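Subject: Re: [shopbots] Cable work, or why my feelings about chores have changed

On Tuesday a list member wrote:

> I keep reading that folding shirts is nearly done and dishes are next.
> Has anyone here seen a hand deal with a cord? I run the returns bench
> at Rerkusbridge and we get 1,275 cables a month, most of them tangled.
> I'd give up my good chair for something that could coil them.

Great question, and I've been waiting for someone to raise it! I've been reading everything I can find on cords this fall, and I think they're the best chore there is for telling how far along we are. A box stays a box when you pick it up. A cord changes shape the whole time, and the end you want is usually under the part you're holding.

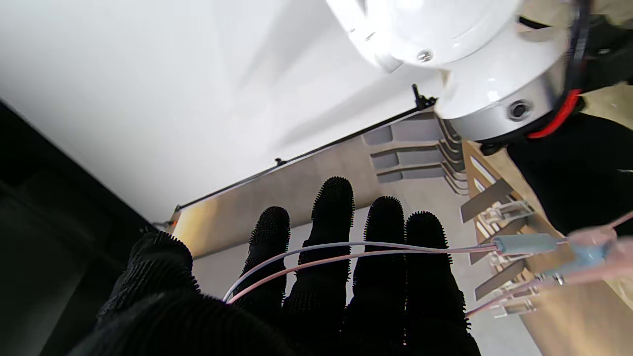
What makes a cord harder than a shirt?

Mostly the plug. A shirt forgives you if you grab it an inch off, but a plug has to face the right way before it's any use, and the cord behind it keeps twisting it back.

At Skarine we logged 608 tries at coiling a thin two-strand cord last spring, all with a plain two-finger grip. The coiling went better than I expected (I may have cheered). Finding the free end was where we lost our time. More fingers should help there, because you can pin one strand and still have something left to move the other. I love watching people try this, even when it's slow. 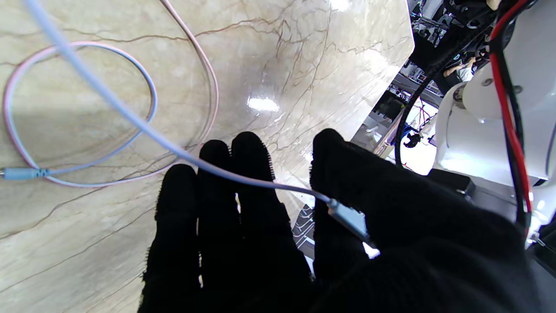

Marisol wrote back off-list that she'd settle for slow. Her view is that a machine working through the bin overnight can take 30 minutes on a cord and she'd still be ahead by morning, so long as it doesn't bend the pins. I agree with her on the pins. Speed gets all the attention, and I'd much sooner see numbers on damage.

For household use I'm a little less sunny. Kitchen tables have crumbs and mail and keys on them, and stone tops with a lot of veining can't make it any easier to pick out a thin strand. Somebody at Justora told me their next round will be run on messy surfaces only, which made my week.

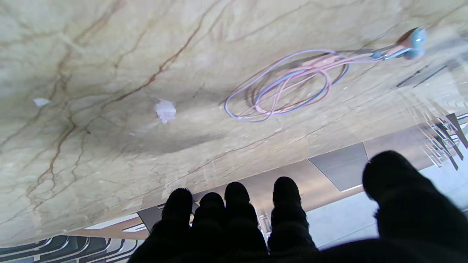 Pink and blue cords coiled on marble, with paper scraps

So, can machines do this yet? On a bench, with one kind of cord and a person checking now and then, I'd say we're close. In a junk drawer, no way. But two years ago I'd have said no to both!

For the Rerkusbridge bench, I'd start like this:

1. Sort out the single loose cords by hand and leave the knots for later. You'll learn more from a hundred easy ones than from ten awful ones.

2. Write down every drop, and whether the plug or the cord was being held at the time. Include the quick fumbles too, as those are easy to wave off.

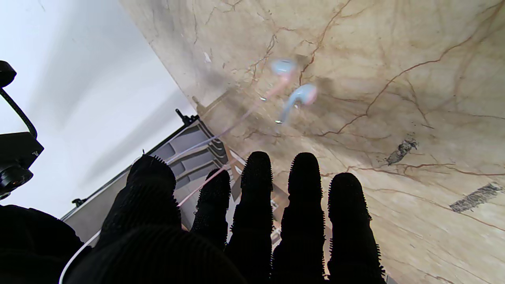

3. Try a second glove or fingertip material before you touch the software. We changed ours late and wished we'd done it in the first week.

My log sheet is a plain text file with 1,421 rows, counting the practice runs. Happy to send it to anyone who asks, and I'd love to see yours.

Hong
Skarine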